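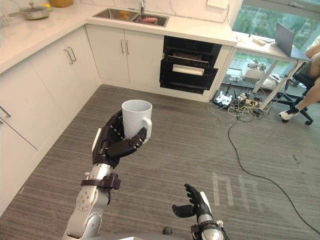

Skendance is a collection of recorded household tasks used to train learning systems for two-armed robots. It was begun at the Radebe laboratory in Baston under the direction of Nia Gwynne and is maintained there by a staff of operators and reviewers.

Contents

The first release contained 1499 episodes covering 27 tasks, most of them set in a kitchen. Typical tasks include picking up a mug, loading a dish rack and closing a drawer. Each episode pairs video from the robot's head camera with joint positions from both arms and hands, along with a short written instruction. Episodes in which only one hand does the work are kept, and the position of the idle hand is recorded in the same way.

Collection

An operator guides the robot through a task from start to finish while the system records. Objects are moved between episodes so that a trained model does not depend on a single layout. Reviewers then mark the moment of each grasp and release. Dropped objects and failed grasps are labeled and stored separately; the first release included 600 such recordings.

Use

Skendance has been used mainly for imitation learning, in which a model is trained to reproduce the actions of the operator. A related collection, Skovavura, uses the same file layout but covers workshop tasks. Later versions of Skendance added 29 objects, chiefly cups, bowls and lidded containers.

See also

Imitation learning
Robot hand
Teleoperation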